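5.3 What went wrong with the left arm

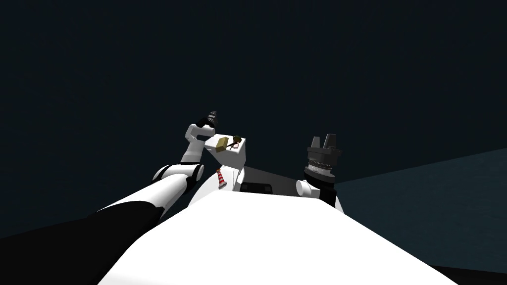
Figure 4. Marti in the simulator, two-arm pick task.

I'd love to report that the fault we chased through most of February was something deep about contact physics, but it was a stale number in a config file, and I want to spend a section on it because it cost us more time than anything else in the project. Marti is our two-armed platform, and everything in this section happened in Forkley, the simulator we use before we let a policy anywhere near the hardware. The symptom was easy to describe and miserable to pin down. Every so often the left arm would come in toward its target, get nearly to the grasp, and then drive its elbow inward as if the body weren't there. The pose in Figure 4 is a good one for talking about this, with the left gripper close to the white block where the tan piece sits, and the right gripper open with its fingers pointing straight up. The left arm has to come up past that big flat-topped body and bend sharply at the elbow to get there, so the planner doesn't have a lot of slack to play with. The right arm never showed the fault at all, which sent me off in the wrong direction for a good while (I was sure it was a mirrored joint sign, and I rewrote the mirroring code twice before I let that idea go).

What finally helped was boring. We ran 637 episodes with the policy frozen and logged every joint command, plus the minimum distance between each arm link and the body. Until then I'd only been looking at the gripper, since the gripper is what the reward cares about! In the bad episodes the gripper path looked perfectly fine right up to the last moment. The elbow was the part misbehaving, and it had been misbehaving early, long before anything looked odd in the rendered view.

Tzu-hsuan Kuo spotted the cause while plotting the logs on a shared time axis. Our collision checks go through a small service we call Clerkier, which answers distance queries from the planner and caches recent answers so it doesn't have to redo the geometry. The cache was supposed to expire after 2 ms. On the left arm's channel it was expiring after 200 ms, a leftover from an old debugging setup that one of us (me, I'm afraid) had copied over when we split the arms into separate channels. So the planner was asking whether the elbow was clear and getting an answer about where the elbow used to be. For slow motions that didn't matter. For a quick final approach it mattered a lot, and the planner would happily accept a path that ran the link straight into the body.

I should say something about why the simulator didn't stop us sooner. Forkley does flag interpenetration, but we had self-contact warnings turned down to a log line because the gripper fingers trigger them constantly on closing. The elbow warnings were in there the whole time, buried in finger chatter. We now filter by link pair, so finger contacts stay quiet and any arm-to-body contact ends the episode and marks it as a fault. Clerkier also stamps each answer with the time of the joint state it was computed from, and the planner refuses anything older than the limit.

With both changes in, we reran the same start states and the elbow fault went away. We still see failed grasps on small targets – that's a separate problem and we get to it in 5.4 – but they end with the arm holding position, and I can live with that. I'm less comfortable about the hardware side. Flakon, the controller on the real Marti, has its own force cutoff, and I'd been treating that as our safety net. A cutoff only acts after the link has touched something, though, so we've added the stale-answer check there too and we hold the arms at reduced speed until it has passed its startup test.

One loose end. The training data collected before the fix contains some episodes where the elbow passed through the body and the grasp was still scored as a success. We dropped all of them from the results in Section 6 and retrained from scratch – fine-tuning the old policy kept bringing back that tucked-in elbow.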